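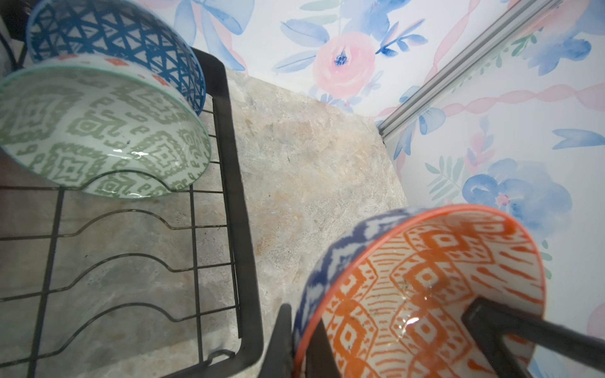 Two ceramic bowls upright in a black wire rack.

Kivi under-sink water softener: review
Marit Wallin, December 26, 2020

The Kivi is a single-cylinder ion exchange softener for one kitchen tap. It costs £63 without fittings. I bought mine from Ullard and have used it since May in a hard water area, mainly to stop scale forming on crockery that is left to dry in the air. Drinking water was a secondary concern, and we kept a separate unsoftened tap for it.

Installation

The cylinder stands upright and needs a clear height of 40 cm, plus room above to unscrew the cap. The inlet and outlet are both standard compression fittings. The printed instructions show them the wrong way round for a left-hand supply, so go by the arrows moulded on the head. There is no bypass valve in the box. Fit one. Without it the cold supply has to be shut off every time the resin is regenerated.

The bracket is thin pressed steel and takes two screws. It holds the weight when full but flexes if the cap is tight. I packed the back of mine with a strip of plywood and have had no further movement.

Performance

Hardness at the tap was measured with drop test kits from one batch. Straight after regeneration the reading was as low as the kit can show. It stayed there for six days of normal household use and then rose quickly over the next two. The change is easy to miss by eye, as the first marks are faint and show only on dark glazes. Stainless steel cutlery is a poor indicator, and clear tumblers are a good one.

Flow is reduced. Filling a washing-up bowl takes noticeably longer than before, and an aerated tap may splutter for the first few seconds after a period of standing.

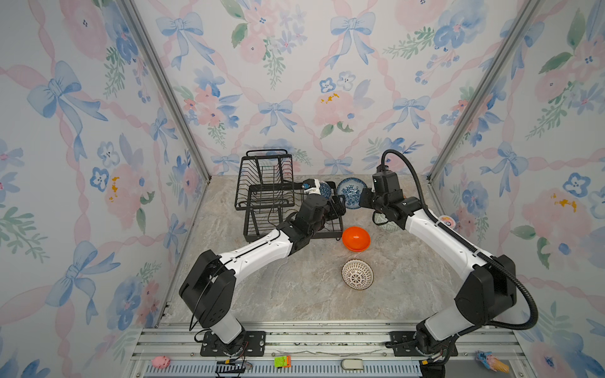 Floral wallpaper with pink ribbons and blue bows, over a grey-and-beige marble-patterned surface.

Regeneration

This is done by hand with coarse salt. Close the inlet, release the pressure, unscrew the cap, add the salt, refit, and run the tap slowly to waste until it no longer tastes of brine. Kivi gives 15 minutes for the rinse. I found that enough at a moderate flow - at a trickle it needs longer.

The cap seal is the weak point. Grains of salt lodge under it and it then weeps. Wipe the thread and the seat before closing. A spare seal is supplied, but further ones have to be ordered from Ullard.

Comparison

Narayanan Nambiar lent me his Clendow jug filter for the same work. It reduces scale in a kettle well enough, but rinsing a full rack of crockery from a jug is slow and cartridges are a running cost. The Clendow is the better choice for a rented kitchen where the pipework cannot be touched. 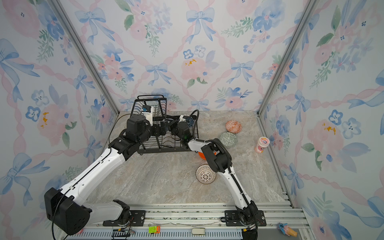 Small bowls to the right of a black wire dish rack.

Faults and omissions

No pressure rating is printed on the cylinder, only in the leaflet. The salt scoop is too wide for the opening. The blue cap picks up grease from the cupboard and is then hard to grip with wet hands.

Verdict

Recommended for owners with hard water and a fixed kitchen tap, provided a bypass is fitted at the same time. Anyone unwilling to regenerate weekly should look at a metered model and accept the higher price. Spare resin is listed by Ullard but was out of stock when I last checked.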